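About us

Hi, I'm Heloísa Honorato, and I started Casura because I wanted to teach robots to do the kitchen jobs my hands already knew. That was me and one borrowed desk. Now we're a small research company with two-armed setups, a lot of extension cords and strong feelings about dough.

Most days at our place look like buns. Dough in a big steel pot, a steamer on a white table, two arms and somebody on the team leaning in a bit too close.
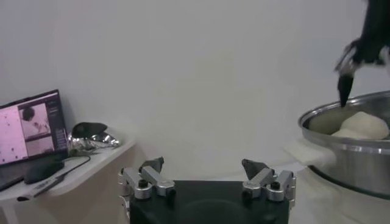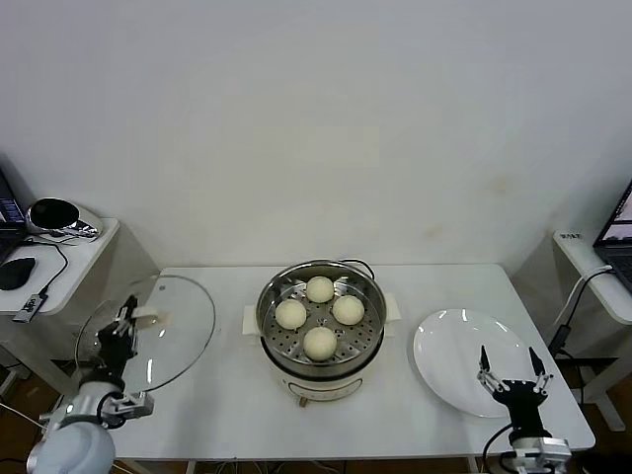
What we work on

We teach robots by showing them. A person guides both arms through a task, we record what the cameras see and how the joints move, and then we train a model on the recordings. Plenty of labs do that, and we've learned a ton from reading their papers. Our own corner of it is a method called Niveo, and I could talk about it all day (ask my family!).

The idea behind Niveo is pretty simple. A long job like making steamed buns has easy stretches, where the arm is just traveling through open air, and touchy stretches, where a fingertip is near dough or a glass lid has to be tipped without banging into anything. If you treat every second of a recording the same, the model spends most of its effort learning to travel. So Niveo looks for the touchy moments by checking where our human operators slow down and make lots of little corrections, and it gives those moments more weight in training. We don't label them by hand, which makes me very happy, as I used to be the one labeling.

How it's going

Our bun collection is now at 2,723 recorded runs. The fun surprise came when we trained on only 1,000 of them with Niveo and got a model that handled the lid as well as our old one did with the full set. Scooping dough improved too, though less than I'd hoped. Dough sticks, it sags, and it's a different shape every time you look at it. We still get runs where the arm pinches off a sad little crumb and carries it over to the steamer with total confidence.

Lids were our other big headache. Clear glass is hard for a camera to make sense of, and the knob is a small thing to grab. What helped most was using the wrist view and the head view together, and letting the model lean on whichever one had the better look at that point in the job.

Where we are now

We have two workspaces. Portela is the bun room, where the long cooking tasks happen, and Dunau is where we train models, fix grippers and eat lunch. We moved into Dunau in May and I still can't find the good screwdriver.

Work with us

We like people who enjoy watching the same task many times over and still notice when something's a little off. Some of us came from robotics, others from restaurant kitchens, and both groups have had plenty to teach each other. If you'd like to operate the arms, work on the training code or bring us a food that you think a robot will hate, write to me through the contact page. I read everything, usually in the evening with tea.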